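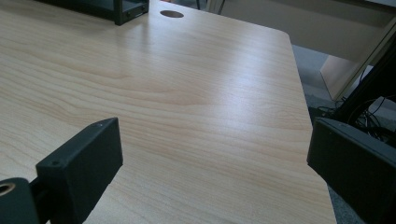 Lurkeo says its desktop handling cell needs no more than a wipe and a quick look each morning. The people who run one at the Isero workshop in Daltutum have been keeping their own log since January, and it tells a less cheerful story.

The cell was put on an ordinary office desk, on a carpeted floor, with the cables running down behind it. Lurkeo's setup guide allows this. It asks for "a flat, stable work surface" and leaves it at that. Isero took the company at its word and is now paying for it in small ways, mostly in time.

The first trouble was the gripper. The two black finger blocks are held on with small screws, and the guide tells users to check them every 600 cycles. By the workshop's log, they needed tightening well before that on most runs. A finger that has worked its way a hair out of line will still close, and it will still pick up a part most of the time, so the fault tends to show up as a bad placement that gets blamed on the software. Isero spent two weeks adjusting the software before anyone put a driver to the screws.

Lurkeo's answer was a service note telling users to apply thread locker and to square the fingers against each other before each shift. It is sensible advice. It was also missing from the guide that came with the cell, and the company has not said whether later copies will include it.

The second trouble was the desk. A smooth, pale top throws back a lot of light, and glare is a known headache for any cell that finds its parts by camera. The workshop moved its lamp, then swapped it, then lowered the blinds. Missed picks went down, according to the log, but they went up again on bright afternoons. Lurkeo sells a dull gray mat for this purpose. It costs extra, and the sales page describes it as an accessory.

Then there is the matter of what the desk is standing on. Carpet gives a little under load, and a desk that has been leaned on or bumped may not settle back to the same place. Isero now runs the full position check after any knock, which takes the cell out of use for 70 minutes. Lurkeo's brochure mentions the check but gives no time for it.

Cables are the part of the job that gets the least attention in the brochure and the most in the log. Several entries deal with a plug pulled half out by a foot or a chair. The workshop has asked for longer leads and a proper floor cover. For now the daily routine includes getting down on hands and knees and pressing every connector home.

None of this makes the cell a bad machine. When it is lined up and the light is right, it does what it was bought to do, and the log has long stretches with nothing in it but a date and a tick. The question is who carries the cost of getting it there. Lurkeo's price sheet puts upkeep at close to nothing, a figure that only holds if the hours spent by the buyer's own staff are free.

Cui, which makes a rival cell, has been quick to point out that its own unit ships with a bolted steel base. It does, and the base adds to the price and has to be fixed to a solid floor. Cui has not published a maintenance log either, so buyers have only its word that the fingers stay put.

Lurkeo said a revised setup guide is being prepared and that current owners will get it free of charge. It gave no release date. Isero plans to keep the cell on the desk through the end of its lease and will decide then whether to renew. The morning check, as the workshop now does it, runs to 2 pages.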